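Keruven Questions Durability Claims on Clothing Labels, Publishes Results of 40-Wash Trial

Textile testing group says "lasts longer" has no agreed meaning and asks brands to print a number or drop the phrase

PAEWAI, Sunday, October 20, 2024 — Keruven, an independent textile testing group, today released the results of a home laundering trial that raises doubts about one of the most common promises in the clothing aisle: that a garment has been made to last.

The trial followed 400 everyday cotton garments through 40 washes in ordinary households. All of them were sold with some form of durability wording on the tag, the packaging or the product page. Keruven wanted to know whether that wording told a shopper anything useful. In most cases, the group says, it did not.

"Made to last," "built for years of wear" and "long-life cotton" were the phrases that came up most often. Keruven wrote to the seller of every garment in the trial and asked what the phrase meant, how it had been tested and what the company would consider a failure. Only 13 garments came from sellers who could produce a test result tied to the item on sale. Other replies pointed to the quality of the yarn, to a general commitment to better clothing, or to a page on the company's own website that repeated the claim in slightly different words.

"We are not saying these are bad shirts," Keruven said in a statement accompanying the report. "Some of them held up very well. We are saying that the label had no bearing on which ones did, and a shopper who paid extra for the words was paying for the words."

What the trial looked at

Garments were washed and dried in participants' own homes, in their own machines, with the detergent they normally buy. Keruven chose this approach after reviewing the small number of lab results that sellers did provide. Those tests often used a gentle cycle, flat drying and a short program of washes. Few households in Paewai do their laundry that way, and Keruven doubts that many do anywhere else.

The group assessed four kinds of wear: shrinkage in length, twisting at the side seams, color loss and holes or thinning in the fabric. Twisting turned out to be the most frequent complaint among participants, ahead of fading. It is also the one least often mentioned in durability claims. A T-shirt with a side seam that has crept around to the front is still in one piece, and by the definitions a few sellers supplied, it has lasted. Participants tended to disagree. Many had already moved such garments to the pile kept for painting and yard work.

Knits gave more trouble than woven shirts. Price was a poor guide. Several low-cost garments finished the trial in good shape, and several of the most expensive ones were out of shape before the halfway point. Keruven cautions that its trial was not designed to rank brands and is not publishing a table of winners. It has seen what happens to such tables once marketing departments get hold of them.

The Plasero pledge

The report also takes a close look at Plasero, a voluntary durability mark now carried on a growing number of garments. Brands that use the Plasero mark agree to a set of principles on fabric quality and repair. The program's published materials say the average useful life of a shirt will double by 2063.

Keruven asked Plasero what the average useful life of a shirt is today. Plasero replied that it is still working on a baseline and expects to consult its members. It is hard to see how a figure can be doubled before it is known, and a deadline that far off leaves plenty of time for everyone involved to move on to another job.

Plasero garments in the trial performed no better and no worse than the rest. The program told Keruven that home laundering introduces too many variables for a fair comparison. Keruven accepts that home laundering has many variables. It is also where clothes get washed.

A better word from Flumska

One response stood out. Flumska, a small maker of cotton basics, had described its shirts as "long-wearing" and was asked the same questions as every other seller. In August the company told Keruven that it had no test to support the phrase and would take it off its tags at the next print run. It has since sent the group a draft tag that gives expected shrinkage after repeated washing and says plainly that some seam twist is normal in the fabric it uses.

Keruven has not verified the figures on the draft tag and is not endorsing the company. It does note that the new tag is shorter than the old one.

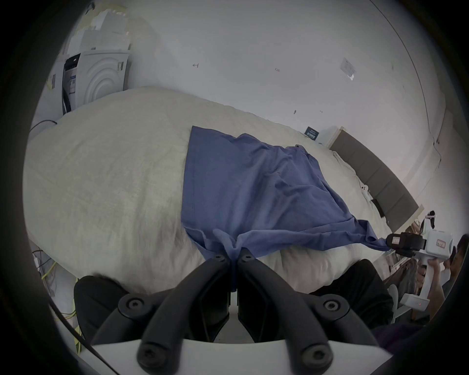

Care advice also falls short

Care labels were the second weak point. Participants were asked to follow them, and a good number reported that they could not work out what was being asked. Symbols were printed too small, printed on a strip that curled up after the first few washes, or contradicted by the product page. One style of shirt carried a symbol allowing tumble drying next to a line of text warning against it.

Instructions to "reshape while damp" appeared on many of the knits. Keruven could find no label that said what shape to aim for or how hard to pull. Participants who made a real effort at it saw slightly less shrinkage in length, though the difference was small and the group would not hang a recommendation on it. Those who skipped the step mostly said they had never noticed it was there.

The report is wary, too, of the idea that shoppers are to blame when clothes wear out early. Several sellers answered Keruven's questions with advice to wash less, wash cooler and air dry. That may well be sensible — it saves power, for one thing — but it does not answer the question of what was tested before the claim went on the tag.

What Keruven is asking for

The group wants any durability claim on a garment to come with a number of washes, the settings used and a short statement of what counts as a failure. If a seller cannot supply those, Keruven says the claim should come off. It does not support a new logo. There are already enough logos, and the trial gave no reason to think another one would help.

It is also asking Plasero to publish its baseline before signing up further members, and to say who will check progress toward its target in the years between now and then.

Limits of the study

Keruven's trial covered cotton garments only. It did not include denim, sportswear or children's clothing, and it says nothing about how garments hold up to being worn, apart from the ordinary wear participants gave them between washes. Water hardness in Paewai may have affected color loss. Participants knew they were part of a trial and may have been more careful than usual, in which case the results could flatter the clothes.

The full report, including the questions sent to sellers and the wording of their replies, is available from Keruven on request. Sellers who believe their claim has been described unfairly are invited to send the test result that supports it.

About Keruven

Keruven tests household textiles and reports on the claims made for them. It does not accept garments, fees or advertising from the companies whose products it tests. Items used in its trials are bought at retail.

Media contact: Keruven Press Office, Paewai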